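From: Adalberto Barbosa
To: ostus-data list
Date: 3/26/18
Subject: Re: Tabletop demonstrations, object placement

Huệ Đoàn wrote:
> Before my group contributes to the April batch, could you confirm
> whether the lamp is to remain on the table in every episode? Our
> operators find that the shade hides small items from the side view.
> We would also like to know the minimum number of episodes per
> layout.

Dear Huệ, dear colleagues,

The lamp is to remain. The policy must learn to work near tall objects, and the Naton simulator allows a second viewpoint to be recorded at no extra cost. Episodes in which the target object is hidden from both viewpoints should be discarded.

Contributors are asked to begin each episode with the gripper open and raised clear of the table. The following layout meets this requirement.
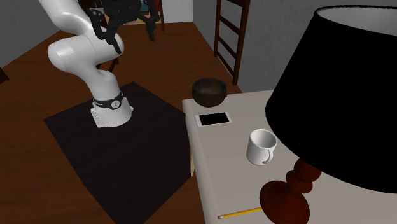 Figure 1. Simulated arm beside the table, with bowl, phone, mug, pencil and lamp.

The minimum is 500 accepted episodes per layout. The archive currently holds 622 for the first layout and 286 for the second, so contributions to the second are the more urgent. Failed grasps should be kept and labeled as failures – please do not delete them.

Objects may touch or overlap. A bowl resting partly on a tablet is a valid starting state, and such cases are still too few in the archive. A bowl may also extend past the table edge, provided that it is stable when the episode begins.

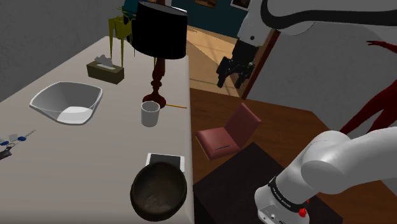

Flilar Institute – Robot Learning Department, Demonstration Data Group

Furniture beyond the table is not part of the task and should not be named in the instruction text. Instructions should name one object and one destination, in plain words. Each episode requires 3 differently worded instructions, written by someone other than the operator.

Please send questions on file format to this list.

Regards,
Adalberto Barbosa

Recent messages on this list
Âu server: upload quota for contributors
Labeling of failed grasps
Re: Instruction wording, second review
Naton: saving both viewpoints
April batch: call for operators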